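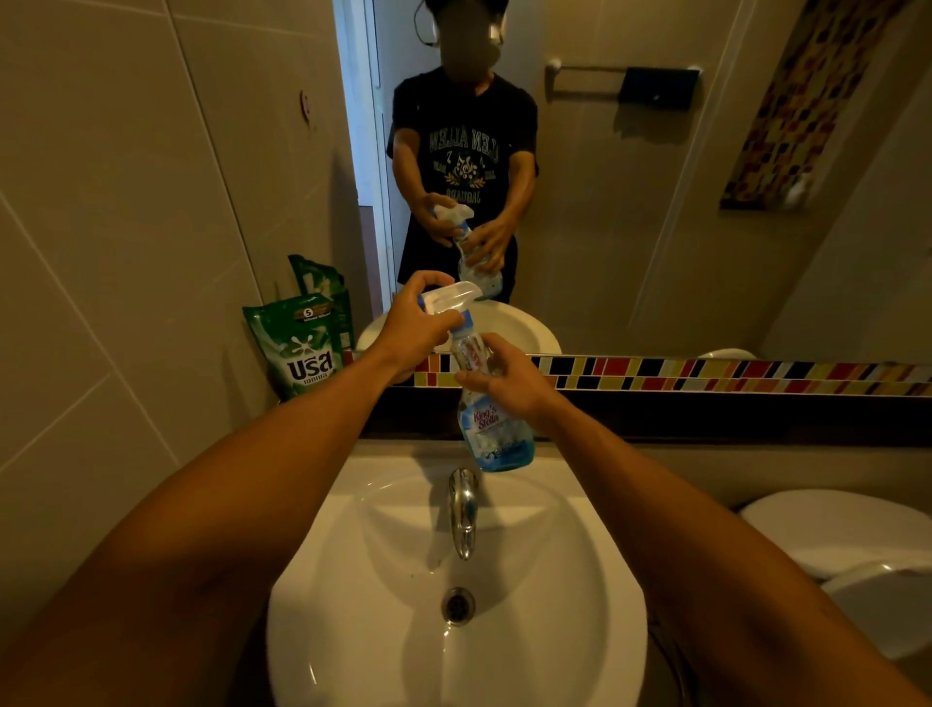
Figure 2. Glass cleaner held over the washbasin, one hand on the bottle and the other around the spray head.

Lama Majali and Úna Corrigan
2025-10-27

4.1 Getting ready to clean

We had expected, when we began asking people how they look after a bathroom, that most of the talk would be of scrubbing, and we were pleasantly surprised by how much of it turned out to be about bottles. People have a great deal to say about spray heads (which ones stick, which ones dribble down the wrist, which ones must be coaxed round a quarter turn before anything comes out at all), and they say it with real feeling. Of the 606 diary entries we kept for this part of the study, a good many mention the bottle before they mention the mirror or the basin it was fetched for.

Figure 2 shows the sort of moment we mean. The hands are both busy with the bottle, the fingers of the left curled over the nozzle, and the pale blue cleaner sits low inside. There are a few small dark specks in the bowl beneath, and the big wall mirror waits behind its strip of coloured tiles. We came to call this stage "readying", a word we borrowed from one of our diary keepers, Ekow, who wrote that he liked to get everything ready over the basin so that any drips would land somewhere sensible.

Readying is easily left out of accounts of housework, perhaps because it leaves so little behind it. A shining mirror can be admired, but a nozzle turned the right way cannot, and when we asked in May how long the mirror took to do, hardly anyone included it. Raju, who kept his diary for 7 weeks and wrote more warmly about limescale than we would have thought possible, timed only the wiping. We return to his entries in Section 4.2, where we look at the order in which mirror, tap and basin were cleaned.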